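Ticket 444: Fingertip order for the CPU removal cell
Category: Purchasing / Equipment
Status: Waiting on quote
Opened by: Teodora Stojanovska
Opened: January 9, 2023

Issue
We need to decide what to buy for the board teardown cell before the budget closes. The request from Dervishi is for a second gripper, same model, plus a set of narrow fingertips from Osteck. The gripper body is wide compared with the space around a CPU socket, and the planning question is whether new fingertips alone would be enough. If they are, the second gripper can move to the June budget.

Log entry 1
Checked the current setup on the older boards first. The budget line has $600 left for end-of-arm parts. A full set of Osteck tips fits in that, a gripper does not. 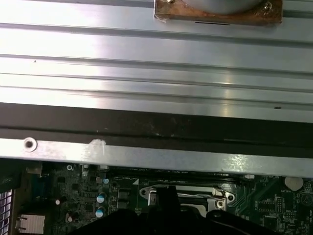
Runmont was asked for a lead time on both items. They answered on the tips only: 2 weeks if ordered with the standard mount, longer with a custom one. Asked them again about the gripper and for shipping as a separate line.

Log entry 2
Moved on to the server boards. These are most of next year's volume, so they should drive the choice. The socket has memory slots on both sides and the retention lever on the right, and the tips have to come in over the chip without touching any of it. Dervishi wants the clearance measured at the lever before we commit to a tip width.
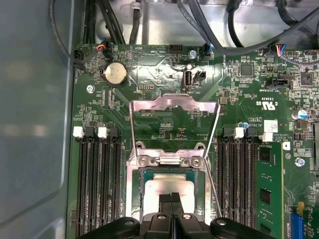 Fingers over the CPU, load plate open, one memory module in the right bank.

Measured with the narrow tip drawing from Osteck laid over our own cell drawing. On paper the narrow tip clears the lever and the slot latches. The standard tip also clears, but with less room than we would like for a part that costs this much to replace. No change needed to the wrist mount for either one.

Also looked at Plilater as a second source. Their tips are cheaper per pair but need an adapter plate, and the plate is sold separately. With the plate added, the total comes out roughly the same. Not worth a second vendor setup.

Log entry 3
Asked for a list of wear items so we stop ordering them one at a time. Agreed with Dervishi to plan for 7 pairs of tips per year and keep one pair on the shelf. Screws and mount hardware go on the same order.

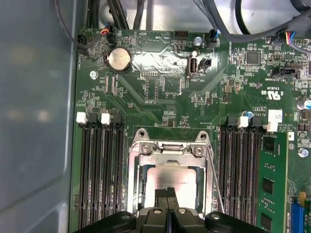 Recommendation

1. Order the Osteck narrow tips now, standard mount, through Runmont.
2. Hold the second gripper until June and put it in as its own request.
3. Close the Plilater inquiry.

The quote needs to show tips and hardware on separate lines or accounting will send it back. Still open: the shipping cost, and whether the tips can be returned unopened. Runmont has both questions. Ticket stays open until the written quote is attached.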